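The Paltley Ledger

Part One

Kasun Uddin got off the night train at Wustitz with one bag and the wrong shoes. Rain. No porter. A man under the clock reading a paper he wasn't reading.

He kept walking. Out past the ticket hall, left at the bank, left again. Shahnaz had said left twice and then the green door, only there were two green doors, and the first was nailed shut.

Second one, then. He knocked.

"You're late," said Parveen Samarakoon.

"Train."

"The train was early. I rang the station."

She let him in anyway. Narrow hall, smell of onions and lamp oil. She had the telegram from Paltley on the table, held down with a cup, and she pushed it at him before he'd got his coat off. Fontes was dead. Edivaldo Fontes, shipping agent, found at the foot of his own cellar steps. An accident, the police said. Same as the one in May.

"He rang me on the Tuesday before," Parveen said. "Said he'd found the page. Wouldn't say where."

"Which page?"

"What do you mean, which page? The page. 313."

Kasun sat down. Six weeks of chasing that ledger across three countries, and the only man who'd seen the thing whole had gone down a flight of stairs in his socks. Pillell would be pleased. Pillell paid for silence by the yard, and they'd been buying a lot of it.

"How much was on it?"

"3,840 crates in. 2,967 out." She had it by heart. "So where did the rest go? Rifles, Kasun. Not tea. Not anybody's tea."

Footsteps in the street. They both stopped talking. The steps went past, slowed, went on.

"The man under the clock," he said.

"Grey hat?"

"Brown."

"Then there's two of them." She was already blowing out the lamp.

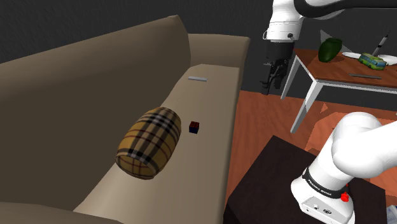

Part Two

They went over the back wall. Kasun tore his sleeve, Parveen tore nothing. Down the alley, through somebody's washing, out by the canal where the barges were tied up for the night.

The Thái was the last in the row, no lights showing. Afroza Abeysekara stood on deck with a boathook held like she meant it.

"Just the two of you?"

"Just us."

"Fontes?"

Parveen shook her head. Afroza said something short and looked at the water for a bit. Then she went below and came back with an envelope, thick, sealed twice, his handwritting across the front.

"He left it with me 9 days ago. Said if he didn't come for it himself, give it to whoever knocked with bad news."

Kasun broke the seal. One sheet, folded small. Columns, dates, crates, all of it in neat blue ink. And down at the bottom, where the buyer's agent had to sign, a name he knew as well as his own.

He read it again. It didnt change.

"Who?" said Parveen. "Kasun. Who is it?"

Left twice, she'd told him. Then the green door.

"Shahnaz Selvanayagam," he said.

On the bridge behind them somebody struck a match.

"Cast off," said Afroza.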